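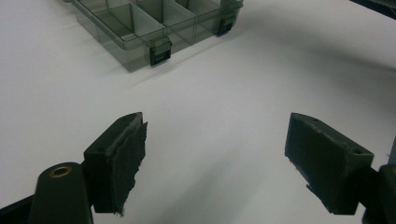 Skilau Bead and Button Circle
Minutes of the meeting held on 31 December 2023

Present: Tamunoemi Tijani (chair), Subira Mugo (minutes), and members as signed in.
Apologies: none received.

1. Minutes of the last meeting
Agreed, with one correction – the thread order went to Masanja, and Gevetti should be struck out.

2. Storage of small parts
Tamunoemi went over the state of the stock. Buttons, clasps and jump rings are still kept in paper bags, and several bags have split. It was agreed to move to compartment boxes with latched lids, in tinted see-through plastic. Solid lids were ruled out at the September meeting and this was not reopened.
Subira asked whether seed beads should go in as well. Members felt they would work their way under the dividers. Seed beads stay in screw-top tubes for now.
Agreed: buy 4 boxes. Labels to go on the short end, clear of the latches.

3. Sorting session
The Oda donation of 900 mixed buttons has not been sorted. To be done by size first, then colour. White paper to be put down on the tables, as dark cloth made the black and navy ones hard to tell apart last time.

4. Orders
2000 silver-coloured jump rings to be reordered from Gevetti. Subira to ask if the price has changed.

5. Any other business
The small pliers are missing from the tool roll. Please check bags at home.
Key to the cupboard is now with Tamunoemi.

Actions
Tamunoemi – boxes and labels
Subira – jump rings, paper for the tables

Next meeting: date to be sent round by Subira.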